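Cuaderno de taller — masas y rellenos
Lunes, diciembre

Empiezo por lo que no pienso repetir: la masa con agua fría. Llevamos desde noviembre dándole vueltas y el resultado es siempre el mismo, una suela con ambiciones. Se estira, vuelve, se estira, vuelve. Bleddyn Morris opina que le falta reposo. Bleddyn opina que a todo le falta reposo, empezando por él, así que lo tomo como un dato más.

Hoy, agua muy caliente sobre la harina Greneta, la del saco azul. La otra, la Dememia, se ha acabado y el proveedor dice que vuelve a tenerla «en nada», unidad de medida que en esa casa abarca hasta la primavera. Greneta absorbe más. Hay que subir el agua un punto o la masa se agrieta por el borde al cerrar. Lo sabíamos de la tanda anterior, estaba escrito en este mismo cuaderno y aun así la primera bola salió agrietada. Subrayo para la próxima: LEER EL CUADERNO.

Segunda bola, bien. Remover con palillos hasta que no quede harina suelta, esperar a que se pueda tocar sin decir palabrotas, amasar siete minutos y tapar. Reposo de 25 minutos debajo del bol vuelto del revés. Probé una parte con trapo húmedo en lugar de bol y le sale piel por donde el trapo no apoya. Bol.

Sobre el cierre. Tenemos tres escuelas en el taller y ninguna convence a las otras. Yo hago pliegues hacia un solo lado, que curva la pieza y la deja de pie. Bleddyn pliega hacia el centro y le quedan simétricas y un poco altivas. La tercera escuela es apretar y rezar. A efectos de fugas, lo apunto aunque me duela: apretar y rezar va igual de bien siempre que el borde esté limpio de relleno. Los pliegues son vanidad, pero es mi vanidad y sigo con ella.

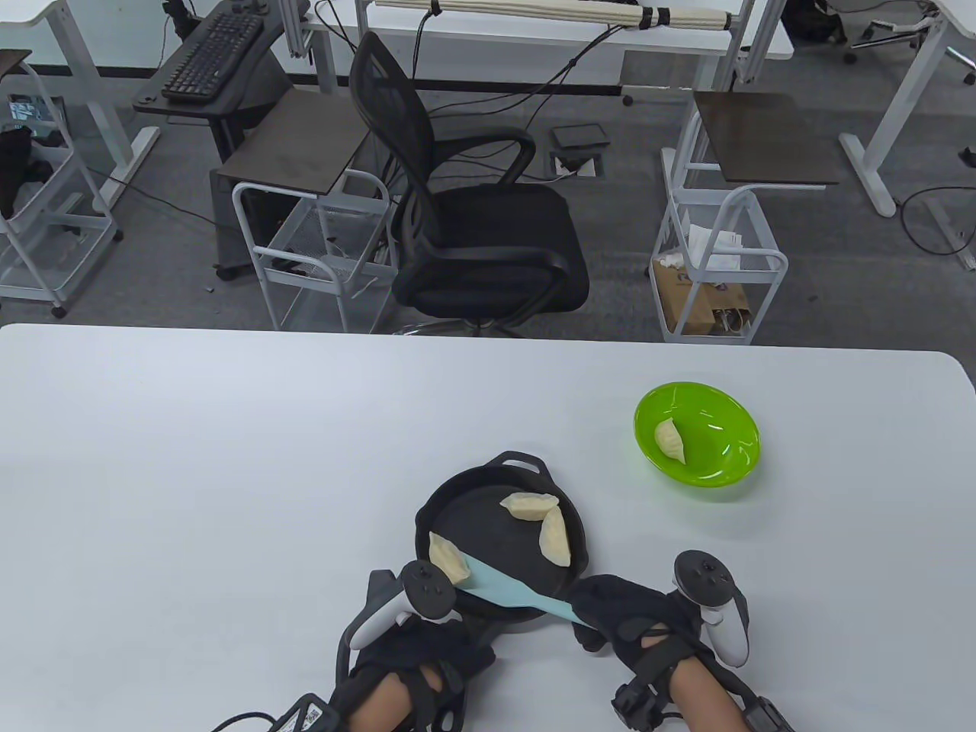
El relleno es otro asunto. Col blanca salada, escurrida, y luego escurrida otra vez cuando uno ya creía que había terminado. Pesé lo que suelta en el segundo apretón porque Bleddyn decía que no merecía la pena: 104 gramos de agua en una col mediana. Eso es lo que acaba reventando la masa por abajo. Se lo enseñé en la báscula y dijo que la báscula hay que calibrarla. Estaba calibrada. La volví a calibrar delante de él y tuvo el detalle de ir a mirar por la ventana.

Proporciones de hoy, por si alguien las quiere copiar en limpio: col ya escurrida y seta a partes iguales, jengibre a ojo (mal hecho, pesarlo), cebolleta solo la parte verde, aceite de sésamo al final y poco. La sal, con cuidado, que la col ya viene servida. La mezcla de la mañana estaba sosa y la de la tarde salada. La media es perfecta, lo cual no consuela a quien se come una de las dos.

Congelación. Saqué la bandeja del viernes. Las que se congelaron separadas están bien. Las que se congelaron tocándose son ahora una sola criatura y no hay manera de negociar con ella. La próxima vez, bandeja con papel, una hora larga sin que se toquen, y después a la bolsa. Harina de arroz en la bandeja mejor que harina de trigo, que luego se hace engrudo. La bolsa, con fecha. En el cajón de abajo hay una que pone solo «buenas», con letra de nadie conocido. No la voy a abrir hoy.

Cocción. Lo que sigue sale de varias semanas, lo junto aquí porque estaba repartido por los márgenes.

Hierro fundido: hay que precalentarlo más de lo que pide el cuerpo. Si la gota de agua se queda quieta y hierve, falta. Si corre, ya. Aceite, piezas con la base plana, no tocar. Lo de no tocar es la parte que peor se nos da. La empanadilla se despega sola cuando está dorada y antes no se despega de ninguna manera; el que mete la espátula a los dos minutos se lleva la parte de arriba y deja el suelo en la sartén, como quien levanta una casa por el tejado.

Acero: buen dorado, ningún perdón. Antiadherente: todo el perdón, dorado tristón. Para dar el taller a gente de fuera, antiadherente y caras contentas. Para nosotros, hierro.

Después el agua, un chorro, y tapa enseguida. Hasta que se oiga cambiar el ruido: primero alboroto, luego chisporroteo fino. Entonces fuera la tapa y un minuto más. Intenté cronometrarlo en serio y me salieron 199 segundos en la primera tanda y bastante menos en la segunda, con la sartén ya lanzada, así que el número queda aquí como recuerdo y para cocinar vale el oído.

Espátulas: la de silicona cuida la sartén, pero el canto es gordo y para entrar por debajo hay que inclinarla mucho. La metálica entra sola y se lleva lo que encuentre, incluido el curado de la sartén. Pendiente probar la de madera afilada que Bleddyn jura tener en casa.
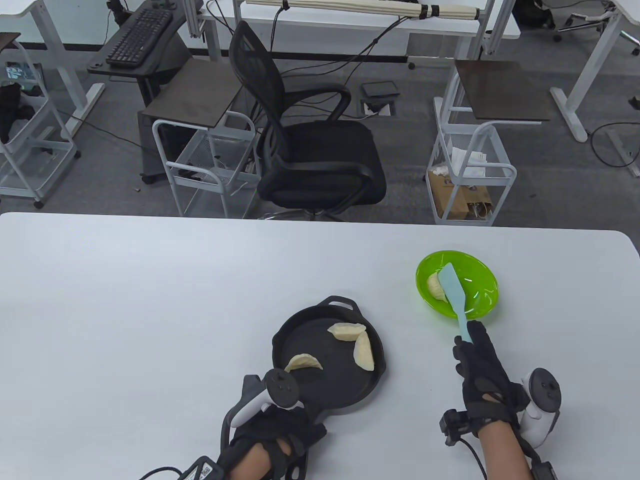 Tres en la sartén y la espátula en el bol verde.

Salsas. Vinagre negro Eltirmont contra vinagre de arroz corriente. A ciegas, con los vasitos numerados por debajo. Yo elegí el corriente dos veces seguidas y el Eltirmont cuesta el triple, de modo que declaro la prueba no concluyente hasta que gane el caro. Lo que sí está claro es que el aceite picante hay que hacerlo la víspera. El mismo día sabe a aceite y, aparte, a picante.

Rees ha mandado por fin la prensa de tortillas que pedimos para las obleas. Va bien para aplastar y mal para dejar el centro más grueso que el borde, que es justo lo que hace falta. Vuelta al rodillo fino: girar la oblea con la izquierda, rodar solo hasta la mitad con la derecha. Las mías siguen teniendo forma de provincia.

Pendiente:
Pedir Dememia otra vez, aunque sea por insistir.
Pesar el jengibre.
Masa caliente con un pellizco de sal y sin él, misma bola partida en dos.
Probar la grasa de pato para dorar (Bleddyn, entusiasmado, mala señal).
Curar otra vez la sartén grande. No lavarla con jabón. Esto va por quien va, que además soy yo.
Abrir la bolsa de «buenas» con testigos.

Añadido a las siete de la tarde: la masa sobrante, tapada y en la nevera, se ha puesto gris. De sabor, igual. La uso mañana para fideos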